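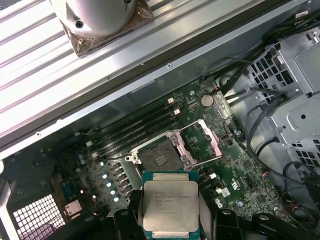

Intel Xeon processor above an open socket.

Reference: 410
Reserve Data Analyst (Gold and Foreign Exchange)
Vallance Research, Sulto office
Full time, permanent

Vallance publishes data and written analysis on official reserves: monetary gold, foreign exchange holdings, and the balance sheets of central banks. Subscribers are mainly pension funds, insurers, and university libraries. The analyst will join the reserves desk and report to Siu-ming Kuo, head of data.

The work

The desk maintains a historical series on gold holdings and note issue that begins in 1683 and is revised every quarter. Early entries come from bank ledgers and printed returns. Later entries come from published balance sheets, statistical bulletins, and customs records. The series now covers 130 issuing institutions, many of which have merged, changed name, or closed.

The analyst will spend about half the week on the current data and half on revisions to the older material. Duties are as follows.

Collect monthly reserve figures from published sources and enter them with a source note and a retrieval date.

Convert holdings between troy ounces, kilograms, and metric tons, and between book value and market value. Some institutions carry gold at a fixed statutory price, some at a moving average, and some at the closing price on the reporting date. The valuation rule in force must be recorded for each entry.

Reconcile changes in holdings against reported purchases, sales, swaps, and leases. Gold out on swap or lease is treated differently from one balance sheet to the next, and double counting is the most common error found in review.

Maintain the conversion tables for currencies that were defined by weight of metal, including changes in fineness.

Write the notes to the quarterly release. These are short, usually two pages, and are edited by a second analyst before they go out.

Answer data queries from subscribers. The desk receives more than 200 a year, and most can be closed within a day.

The role does not involve trading, price forecasts, or client advice. Staff on the desk may not hold positions in gold futures or in the shares of mining companies. Coins and jewelry held for personal use are exempt.

Systems

Data are held in a relational database on servers at the Sulto office. Reconciliation scripts are written in Python, with some older routines still in Fortran. The Fortran code is being replaced, and the analyst will be expected to read it but not to extend it. Valuation runs for the full series are done overnight. Spreadsheets are accepted for drafts only.

Requirements

A degree in economics, economic history, statistics, accounting, or a related field, or equivalent work experience.

At least two years of work with financial or historical time series.

Working knowledge of SQL and one scripting language.

Ability to read a central bank balance sheet without assistance, including revaluation accounts and claims in gold.

Clear written English. Reading knowledge of French, German, Dutch, or Portuguese is an advantage – a good part of the older source material has not been translated.

Knowledge of the classical gold standard, the interwar exchange standard, and the Bretton Woods system is useful. Candidates who have worked only with recent data will be considered if their technical skills are strong.

Terms

Hours are 37.5 a week, with core hours from 10 to 3. Up to one day a week may be worked from home after the probation period of six months. Two short trips a year to the Potgieter archive should be expected – travel and lodging are paid. Salary follows the Wurnell scale, grade 6, with the starting step set by experience. The scale is sent to applicants on request.

How to apply

Send a resume, a cover letter of one page, and one sample of written or coded work to the recruitment desk at Vallance, quoting the reference number. Work samples may be in any of the languages listed. Do not send confidential material from a current or former employer.

Applications close on 13 April 2018. Shortlisted candidates will be given a reconciliation exercise of 90 minutes, to be done at the Sulto office or by remote login, followed by an interview with two members of the desk. References are taken up only after an offer has been made.

Questions about the work itself may be addressed to Siu-ming Kuo. Questions about pay, leave, or work permits go to the recruitment desk.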